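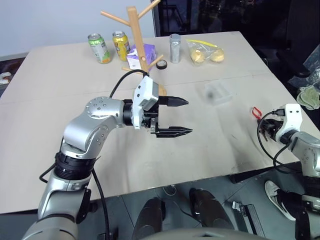 Taller de automatización doméstica, apuntes de la sesión 4
Cableado, pinzas y primera puesta en marcha de un montaje de dos brazos

Bienvenidos otra vez. En la sesión anterior dejamos los dos brazos atornillados a la base y prometimos que hoy se moverían, y se van a mover, aunque antes toca un rato largo de cables, que es la parte que todo el mundo quiere saltarse y la que más tardes nos ha costado en el taller de Rultwood. Leed estos apuntes con calma antes de venir y traedlos impresos si podéis, que con las manos ocupadas no hay quien desbloquee el teléfono.

1. Antes de enchufar nada

Comprobad que la fuente está apagada y que la seta de emergencia queda al alcance de la mano de quien no lleva el mando. Insisto en esto último: quien conduce el brazo mira la pinza, y quien vigila mira todo lo demás. Si trabajáis solos en casa, poned la seta en el lado de vuestra mano libre y ensayad el gesto un par de veces con todo desconectado (parece una tontería, ya lo sé, pero la mano aprende).

Pasad la mano por todos los tornillos de las articulaciones. El codo es el que más se afloja, por el peso que arrastra, y conviene apretarlo en cruz, poco a poco, dando dos vueltas completas al círculo. Con un brazo como los nuestros, de 13 kilos, un codo flojo se nota enseguida en la punta de los dedos: la pinza cabecea al frenar.

2. El cable de la muñeca

Cada pinza lleva su cable por fuera del brazo. Dejadle una curva generosa, de las que dan un poco de vergüenza por lo grandes que son, y luego llevad el brazo a mano, sin corriente, hasta los extremos de su recorrido. Si en algún punto el cable se tensa, falta curva. Si se mete debajo de la muñeca o barre la mesa y tira los objetos, sobra.

Las bridas van en los tramos rígidos, nunca sobre una articulación. El año pasado pusimos una justo encima del giro de la muñeca y tardamos media mañana en entender por qué la pinza dejaba de responder siempre en la misma postura. El conductor estaba partido por dentro y la funda, impecable.

Por el suelo, los cables todos juntos y hacia atrás, lejos de los pies. En el taller compartido hay paso de gente, y quien viene a por la sierra no tiene por qué saber lo que estáis haciendo.

3. Montaje y ajuste de los dedos

Las dos pinzas son paralelas, de dos dedos. El orden que mejor nos funciona es este:

Abrid la pinza del todo y anotad la apertura. En las nuestras debe dar 90 milímetros.
Cerradla despacio sobre un papel doblado. El papel ha de quedar sujeto por toda la superficie del dedo; si sólo lo muerde la punta, aflojad el dedo y volved a asentarlo.
Repetid con algo blando. Un bollo en su bolsa es estupendo para esto, porque enseña en un segundo si os habéis pasado de fuerza.
Guardad el valor de apertura en el archivo de configuración, con el nombre del brazo (izquierdo o derecho) bien claro.

Quien use el controlador Osau encontrará la fuerza en el menú de límites. Empezad en 22, que es una cifra baja, y subid de uno en uno.

4. La mesa

Para las pruebas no hace falta comprar nada. Nos sirven latas de refresco, un rollo de cinta, una botella metálica, una caja pequeña de cartón, un envase transparente y un árbol de madera para colgar tazas, que parece un capricho y es de lo más instructivo, con sus ganchos apuntando cada uno a un sitio. El envase transparente dejadlo para el final. Sobre un tablero claro las cámaras lo distinguen mal, y es desalentador empezar por ahí.

Colocad los objetos en el borde del fondo y dejad libre el centro, que es donde se cruzan los dos brazos. Si vuestra mesa está hecha con dos tableros, como la nuestra, pasad una regla por la junta: un escalón pequeño basta para enganchar un dedo cuando la pinza baja a ras.

5. Primer movimiento

Corriente, seta liberada, velocidad al mínimo. Primero un brazo y luego el otro; los dos a la vez, sólo cuando cada uno haya hecho su recorrido completo sin sustos. Subid la pinza por encima del centro de la mesa, abridla, esperad un momento y escuchad. Un zumbido parejo es normal. Un tic que se repite suele ser un tornillo, y entonces se apaga todo y se vuelve al punto 1, con paciencia y sin enfadarse con nadie.

El programa de prueba se llama Nelitbridge y está en la carpeta común. Recorre 1.454 posiciones y tarda lo suyo, así que preparaos un café, pero no os vayáis de la sala.

Para la próxima sesión

Traed anotadas las aperturas de las dos pinzas y un dibujo, aunque sea feo, del recorrido de vuestros cables. Quien tenga la base Reinholz, que traiga también la llave Allen larga, que la del taller ha vuelto a desaparecer.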